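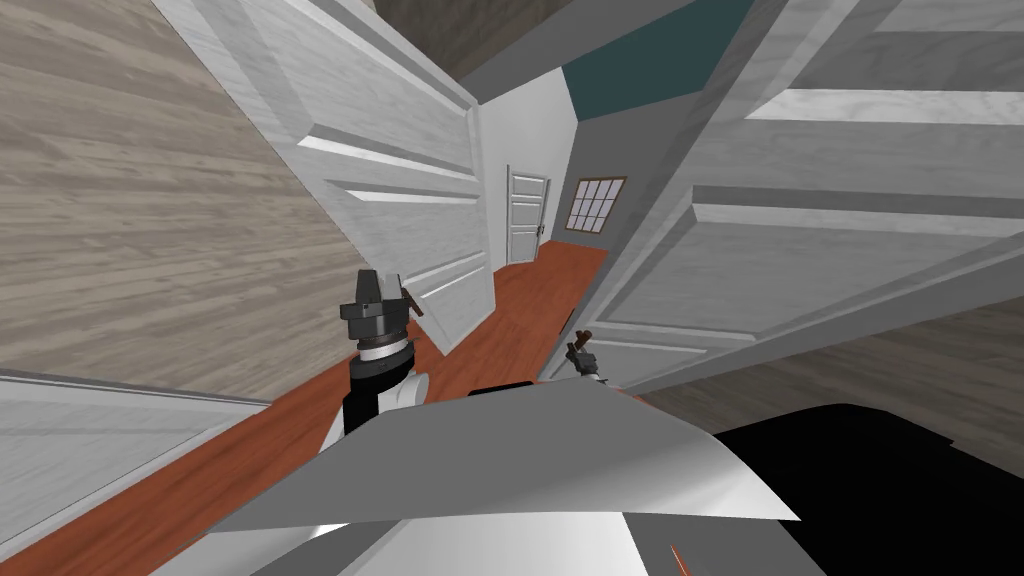
A simulated corridor run, two arms forward, doors open on both sides.

About Gratholm

Gratholm sets up service robots in aged care homes, small hospitals and student residences. We started with a single site at Lirkumwood and now have a team of 20, split between the workshop and the buildings where our machines are used.

Most of our work is doors, cupboards and hallways. Staff in a large residence spend a good part of each shift fetching linen, putting supplies away and closing up after other people. Our two-armed robot, Prirnus, takes on some of that carrying and fetching. Care, cleaning of rooms and anything involving medication stay with the staff.

Before Prirnus goes into a building, we model the corridors and cabinets and practise there first. A new site gets 1,000 simulated runs. Long handles are slow to get right, and we practise the approach many times over, with the fingers open on either side, before we work on the grip.

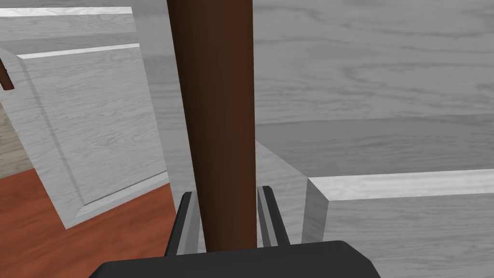
Cabinet fronts get the same treatment. If a client's cupboards are too close together for the arm to work between them, we say so at the planning stage, and those cupboards stay off the robot's list.

What changes for staff

Jobs do change. At Lirkumwood the evening supply round was 40 minutes of walking for one person. That person now checks the robot's list, deals with what it couldn't reach and spends the remaining time on the floor with residents. Some people liked the walking and told us so, and the morning round is still done on foot.

We ask every client to agree to paid training during rostered hours, and to let staff stop the robot without having to explain why. Our Cárdenas training course covers both. So far 47 people have completed it, most of them care workers and cleaners.

Site visits can be booked through the office between 9 am and 4 pm. We close for the first half of January.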